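# Mivham Household Repair Survey: Data Card

Version 4, released 14/11/2025

## Summary

The Mivham Household Repair Survey records how residents of rented and owned homes deal with small repairs. It covers the type of repair, the time between noticing a fault and acting on it, the cost, and who did the work. The survey is maintained by the Honkanen Housing Office and distributed through the Atik data library.

The current release contains responses from 120 households in the Skomanero district. Each household completed one questionnaire and a short repair diary.

## Contents

- `households.csv`: one row per household, with tenure, building age band and number of occupants
- `repairs.csv`: one row per reported repair
- `diary.csv`: dated diary entries, with free text removed
- `codebook.txt`: names, types and permitted values for all 71 variables

All files are encoded in UTF-8. Fields are separated by commas, and missing values are left blank. A value of zero in a cost field means that the household reported spending no money on the repair.

## Repair categories

Repairs are assigned to one of 26 categories. Plumbing, doors and locks, windows, painting, and small electrical work account for most records. Work that required a building permit is outside the scope of the survey.

The variable `tool_source` states whether the tools used were already in the home, bought, borrowed or brought by a contractor. Where a household bought a tool for the repair, the price is stored separately in `tool_cost` and is not included in `repair_cost`. Users who need a total must add the two fields.
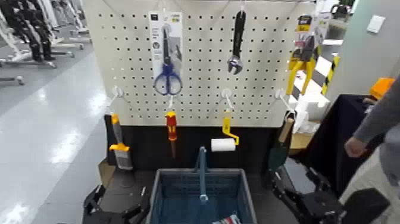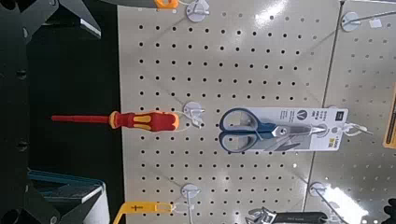 Pegboard with hooks for hanging goods.

## Collection

Questionnaires were mailed to selected addresses and could be returned on paper or online. Households that did not reply received one reminder. Paper forms were entered twice by different clerks, and differences were settled by checking the original form.

Diary entries were coded after the collection period closed. Entries that described more than one repair were divided, and the resulting records share a value in `entry_id`.

## Known limitations

Costs are reported by the households and were not checked against receipts. Tenants whose landlord arranged a repair often left the cost fields blank. Households in buildings with shared maintenance contracts are underrepresented, and no weights are supplied to correct for this.

The category for window repairs was split after version 3. Records from earlier versions should be recoded with the table in the codebook before any comparison is made.

## Terms of use

The data may be used for research and teaching. Users may not attempt to identify a household or link the files to address registers. Published work should cite the survey title and version number.

Contact the Honkanen Housing Office | © Honkanen Housing Office | Back to top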